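Limpieza y mantenimiento de los tableros de madera clara en mesas de trabajo

Guía para usuarios y personal de servicios. Centro Grasard. Actualizada el 23 de junio de 2022.

La presente guía establece el procedimiento ordinario de limpieza de las mesas de tablero claro instaladas en las salas Tranden y Ukum. Se aplica tanto a la limpieza diaria como a la revisión periódica. No comprende la reparación de golpes profundos ni la sustitución de piezas, que se tramitan mediante parte de incidencia.

Material necesario

Dos paños de microfibra, uno para humedecer y otro para secar.
Jabón neutro líquido.
Un recipiente con 2 litros de agua templada.
Un pincel de cerda suave para los pasacables.
Un cepillo de mano o un aspirador con boquilla estrecha.

No se emplearán lejía, amoniaco, disolventes, estropajos ni ceras en aerosol. Las ceras dejan una película en la que se adhiere el polvo y que después resulta difícil de retirar de manera uniforme.

Paso 1. Despejar la mesa

Retire los documentos, los equipos portátiles y los objetos personales. Si hay aparatos conectados, apáguelos y desenchúfelos antes de mover los cables. Los cables que descansen en el suelo deben apartarse de la zona de paso y recogerse sin tensarlos. Conviene separar también las sillas, de forma que pueda trabajarse desde los cuatro lados.

Paso 2. Localizar el pasacables

Antes de humedecer el tablero, identifique la posición del orificio pasacables. En estas mesas es redondo, está rodeado por un aro fino y se encuentra próximo al borde.

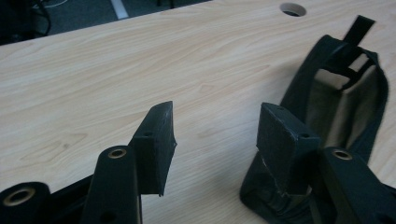 Tablero de madera clara con orificio pasacables junto al borde.

Limpie primero el aro con el pincel seco, siguiendo su contorno, y aspire a continuación el polvo desprendido. No vierta líquido en las proximidades del orificio. Si el aro presenta suciedad adherida, páselo con una esquina del paño apenas humedecida y séquelo de inmediato.

Paso 3. Retirar el polvo en seco

Pase el paño seco por toda la superficie, desde el centro hacia los bordes. Las partículas duras que quedan sobre el tablero pueden rayar el acabado durante la limpieza húmeda, por lo que este paso no debe omitirse aunque la mesa parezca limpia.

Paso 4. Limpieza húmeda

Diluya 4 mililitros de jabón neutro en el agua. Sumerja el paño, escúrralo con fuerza y compruebe que no gotea. Trabaje en franjas paralelas, en el sentido de la veta, sin ejercer presión. En los tableros con veta ondulada no es preciso reproducir cada curva: basta con mantener la dirección general del dibujo.

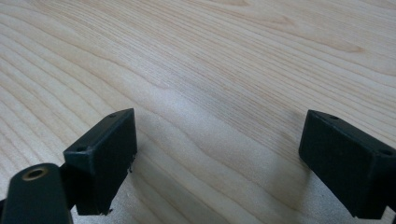
Las franjas deben solaparse ligeramente para evitar marcas entre una pasada y la siguiente. Aclare el paño cada vez que cambie de zona y renueve el agua en cuanto se enturbie. Las variaciones naturales de tono y las vetas más oscuras forman parte de la madera y no deben frotarse como si fueran manchas. En caso de duda, observe la zona desde otro ángulo y con luz lateral.

Paso 5. Secado

Seque cada franja inmediatamente después de limpiarla. Una vez terminado el tablero, repase el canto y deje la mesa despejada durante 13 minutos antes de volver a colocar los equipos.

Manchas frecuentes

Café o té: paño húmedo con solución jabonosa, aplicado sin frotar durante unos segundos, y secado posterior.
Restos de adhesivo: retirada con la yema del dedo o con una espátula de plástico. No se utilizarán cuchillas.
Cercos de vasos: si persisten tras dos limpiezas, deberá abrirse un parte de incidencia.

Revisión periódica

La revisión completa del mobiliario se realiza en octubre. Las solicitudes ajenas a ese calendario se presentarán en el mostrador de la sala Rathnayake, con indicación de la sala, la mesa afectada y el tipo de daño observado.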